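Ticket: Row 2 and row 5 not getting full rate
Product: Zarnano liquid kit on Firnard planter, 6 row
Opened by: Chenxi Cao
Status: Closed
Category: Flow / pressure

Customer report

I put the Zarnano kit on over the winter and ran it for the first time this week. The controller says I am on target but when I looked at the trench behind row 2 and row 5 the soil was dry. The other four rows looked fine. Pressure at the manifold reads normal at the headland and drops off once I am moving. I have covered one field and do not want to start the next one until this is sorted out. Starter is a standard low-salt product, nothing mixed in with it. Tank is 500 gallons.

Support, first reply

Please send the following:
- orifice size on each row, read off the disc itself and not off the packing list
- whether the check valves are the ball type or the diaphragm type
- which strainer mesh you have on the suction side
- a catch test on all rows, same length of time for each, planter raised and pump running

Leave the rate where it is while you do this. If you change the rate now we can't compare the results with your controller log.

Customer

Discs are all the same size, I pulled every one. Check valves are diaphragm. Strainer is what came with the kit and it was clean except for a few flakes of what looked like poly from drilling the tank fitting.

Catch test: row 2 gave less than half of what row 1 gave. Row 5 was a little better than row 2 but still short. Rows 1, 3, 4 and 6 matched close enough that I would not worry about them.

Support

The flakes are a good clue. Anything that got past the strainer before it was seated will end up in the check valves or against the disc. Please take the check valve caps off rows 2 and 5 and look at the diaphragm face. Also follow the tube from the manifold to the row unit on both rows and check for a kink where it passes the parallel arms. A tube that is fine with the planter up can pinch when the unit drops.
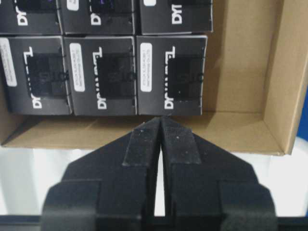
Customer

Row 2 had a curl of plastic under the diaphragm. Cleaned it, put it back, and the catch test on row 2 now matches the rest.

Row 5 was clean. The tube on row 5 was zip tied to the lower arm and it flattens when the unit comes down. I could see it once I had somebody lower the planter on blocks. I did the ties myself so that one is on me.

Support

Move the row 5 tube to the upper arm and leave a loop of slack at the pivot. Do not pull the tie all the way tight, the tube should still slide through it by hand. If the flattened part does not spring back round, cut it out and run a new piece. Do not splice it in the middle of the loop.

Then flush the whole system with clean water with the discs removed. Put the discs back and do one more catch test with the units down on blocks.

Customer

Done. The tube had a crease so I replaced it from the manifold down. Flushed until it ran clear and got two more flakes out of row 3, which had not shown a problem yet. All six rows match with the units down. Planted the rest of the afternoon and dug behind every row at both ends of the field. Wet trench on all of them.

One more question. The Xue flow meter is showing a little lower than what I figure I used from the tank. Do I need to recalibrate?

Support

Yes. The calibration you entered was done while two rows were restricted, so do it over. Fill to a known mark, run a known amount through, and enter the actual gallons on the setup page. Check it again after the first full tank.

Customer

Recalibrated and it now agrees with the tank. OK to close.

Closing note

Cause, row 2: debris under check valve diaphragm.
Cause, row 5: supply tube pinched at lower parallel arm.
Parts used: one length of tube, from customer's own stock. No warranty claim.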